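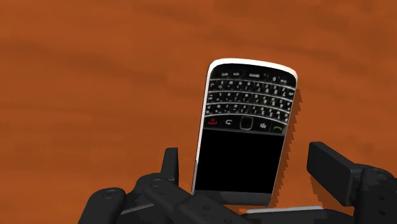
Londham Walkers mailing list
Subject: Re: Ledard Trail, food and water questions
From: Siham Nimri
Date: 05/08/2026

Hello Karim, and hello everyone else who wrote to me off the list,

I'm answering on the list so that the same questions don't need answering four times. My replies are under your paragraphs. I walked the whole trail two years ago, going north, and the southern half again last May with Raghda.

Karim Sleiman wrote:
> We are three people planning to walk the full Ledard Trail, all 129 miles of it.
> None of us has done anything longer than a weekend. The old guide says to plan on
> 20 miles a day. Is that a sensible figure for us?

No. The old guide was written by people who walked a lot and carried very little. The first stretch out of Londham is flat and you'll do 20 miles there without trouble, and then you'll think the guide is right. After Smadi the path goes up and down the side of the valley for two days. I made 11 miles on the first of those days and I was glad to stop.

Plan on nine walking days and one day with nothing in it. Put the empty day at Mekitz. There is a laundromat, a grocery and a diner, and the motel lets you check in before noon if a room is ready.

> How far apart are the water sources? The map marks a lot of springs but I've read
> that some of them are dry by summer.

Most of the springs on the map between Londham and Smadi can be relied on into early summer. The ones above Smadi are a different matter. Two of the four marked on the ridge were only damp patches when Raghda and I went through, and a third had a dead sheep in it. Fill everything you have at the bridge below Smadi and treat the ridge as having no water at all. If you find some, good.

I carried three quarts over that stretch and finished with a few mouthfuls left. It was a cool day. If it's hot, carry four each. The next sure water is the tap on the wall of the church at Upper Mekitz, left side as you face the door, behind the downspout. It's easy to miss. The handle is stiff and turns the opposite way from what you'd expect.

Filter everything except the church tap. There are cattle all along the river.

> How much food should we carry? Is it worth mailing a box ahead?

There are three places to buy food: Londham, Mekitz and the gas station where the trail crosses the county road. The gas station has chips, candy, jerky, instant noodles and some fruit if you're lucky. It doesn't carry fuel canisters. It did when I went the first time and it had stopped by the second.

Mailing a box to Mekitz made sense for me, as I don't eat wheat. For most people it's more bother than it is worth. The post office window is open short hours and if you get in after it closes, you wait until the next morning for your box. The grocery has oatmeal, rice, tortillas, peanut butter, hard cheese, tuna and so on. What it doesn't have is anything freeze-dried, so if you count on those meals, bring them from home or mail them.

As for amounts, I take a pound and a half of food per day and bring home a little. Raghda takes two pounds and brings home nothing. You should be somewhere in that range. Pack the heavy, wet things for the first night and eat them.

> What should our packs weigh? Mine is at 38 pounds right now without water.

That's too much for this trail. I'd try hard to get it to 30 with food and water in it. Lay everything on the floor and take out whatever you have two of, apart from socks. My guess is that you have a camp chair, a second pot, a big knife, jeans or a hardcover book in there. With three of you, one stove and one filter will do, and one repair kit. Split the tent if you're sharing.

Rain gear stays in, whatever the forecast says. So does a warm hat.

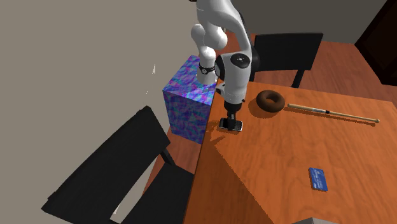 > Will we be able to call for a ride or charge anything on the way?

Rides first. The shuttle from Ledard back to Londham has to be booked the evening before, by phone, and they don't take texts or email. Signal is fine in Londham, Mekitz and Ledard, comes and goes along the river, and is missing on the ridge from end to end. A small black handset with a silver-gray rim, the sort in the second picture, is plenty for booking a shuttle and calling home, and one of those between the three of you would be a sensible spare if your main phones are also your maps. Keep it switched off in a zip bag until you want it. For charging, the diner in Mekitz has outlets by the two back booths and doesn't mind if you're eating. There is nothing at the campsites.

Bring the paper map too. The 2019 sheet shows the path on the wrong side of the river for a mile south of the bridge, but the blazes are clear there and you just follow those.

> Where did you camp? Are reservations needed?

Reservations are needed at the first two sites out of Londham and at Ledard. Between those, it's first come. I never found one full. The sites on the north side of the ridge are better than the ones on the south side, which slope, and I woke up twice at the bottom of my tent. If you get to the site at the old quarry, go past the first clearing and take the second. The first is pretty but it floods. I know three people who have had wet sleeping bags there.

The fee for the whole trail was 70 dollars per tent when I paid it. Check the current one with the trail office before you go, as it has gone up before without the website being changed.

> Last thing, are the boots a problem? I've been told to buy a pair a size up.

Half a size, and try them on late in the day with the socks you'll walk in. Your feet will swell on the long flat part. Start wearing them now, to the store and back, then on a couple of full days with a loaded pack. Tape any spot that feels warm as soon as you notice it. Lejla Spahić on this list lost two toenails coming down into Mekitz and says she wishes she'd trimmed them the day before. I'd add that you should tighten the laces at the ankle for that descent and loosen them over the top of the foot.

A couple of things you didn't ask. Ticks are bad in the long grass just after Smadi, so wear long pants through there and check each other at night. Also, the footbridge at mile 84 had two boards missing in May. You can step over the gap, but take it slowly with a pack on. Raed Matar reported it to the trail office. If anyone has been over it lately, please say whether it's been fixed.

Karim, if you send me your dates I can tell you whether they overlap with the cattle drive, which closes the path at the county road for most of a morning. I also have a spare copy of the southern map sheet that you can borrow. It has some pencil marks on it where the good tent spots are.

Siham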